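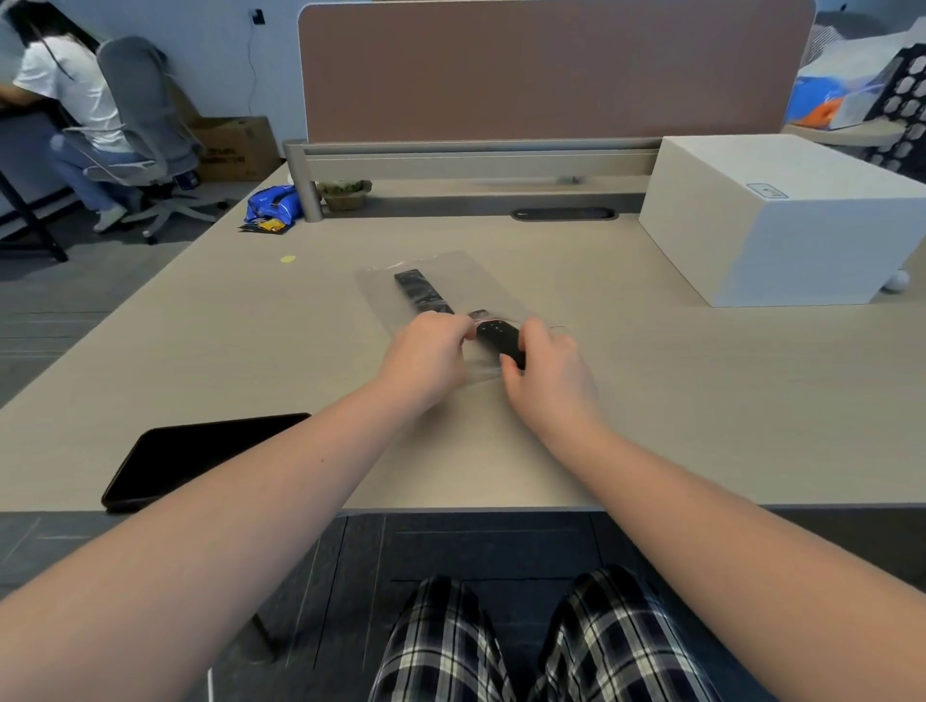
The gripper trials at Pindosent have reached the part everyone on the second floor was looking forward to: bags. After a spring spent on boxes, tins and other things that keep their shape, the team has moved on to soft packaging, and four weeks of side-by-side testing began in May with two grippers, one arm and a growing pile of awkward objects. Every task is first done by a person at an ordinary desk, with the view taken from head height, so that the machines have something to be measured against. A black strap in a clear plastic bag is a lovely example of how much goes on in a simple job. One hand pinches the bag near its opening, the other has hold of the end piece with the row of small punched holes, and all the while the plastic wrinkles and catches the light, just the sort of thing that sends a depth camera into a sulk.

The two grippers on trial are the Fliro, a two-finger model with soft pads, and the Wirkeo, which has three fingers and can turn each of them separately. Both are being run on the same Soler arm with the same controller, and swapping one for the other takes six minutes now that the cable connector has been moved to the outside of the wrist (it used to take most of a coffee break).

Early results are closer than expected. In the first round of 18 bagged items, the Fliro got 13 out cleanly and the Wirkeo managed the same number, though they failed on quite different things. The Fliro is brilliant at pinching thin film and tends to lose its hold once the item inside starts to slide. The Wirkeo keeps a firm grip on the item but often needs a second go at the bag.

"I had a favourite before we started and I've changed my mind twice," said Baltasar Escobar, who runs the trials. "The Fliro picked up a single layer of plastic on its first try and there was a proper cheer. Then the Wirkeo turned a buckle round in its fingers and we all cheered for that one instead."

Cameras are getting a fair test too. The team is comparing a wrist camera with one mounted above the arm, and so far the higher view is better at finding the opening of a bag, while the wrist view wins once the fingers are close. Running both together slows the controller a little - Escobar thinks a lower picture rate on the upper camera will sort that out.

Round two adds five new items, among them a coiled cable and a pair of laces, and each gripper will get a fresh set of pads. Staff from other floors are welcome to drop in after 2 pm to watch, and suggestions for difficult objects can be left with the trials team.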